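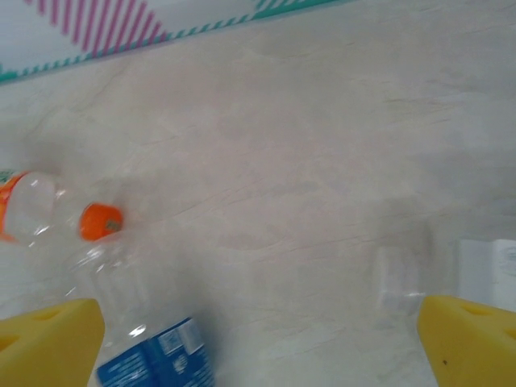

Robot club bottle sorting, are we mad to use clear ones?

tinpotbot
Wednesday's session at Grustmont was great fun but my grip rate is all over the place. I've got 616 practice goes saved now and the clear plastic on a white worktop is killing us! Anything with a bright cap is fine, it heads straight for that. Do I swap the bottles or keep going?

mags_in_shed
Swap them. You're teaching teenagers, let them win a few first. We did tins at Jememmont and everyone went home happy.

tinpotbot
But the Holub Cup rules say clear bottles (page 46, I checked twice). If we practise on tins we'll get flattened in June.

oldsolder
Agree with tinpotbot, keep the bottles. I'd slow the arm down though. If your wrist camera is smearing everything on the way in, more goes just means more blurry goes.

mags_in_shed
Still say tins for the first half hour. Or put a dark cloth down?

oldsolder
Cloth's no good, the Cup table is white.

tinpotbot
Ok, slowing it down tonight and leaving the worktop as it is. Does anyone know where the speed setting lives in Cernow? I've been through every menu.

oldsolder
Under Motion, second tab. Ours is on 83.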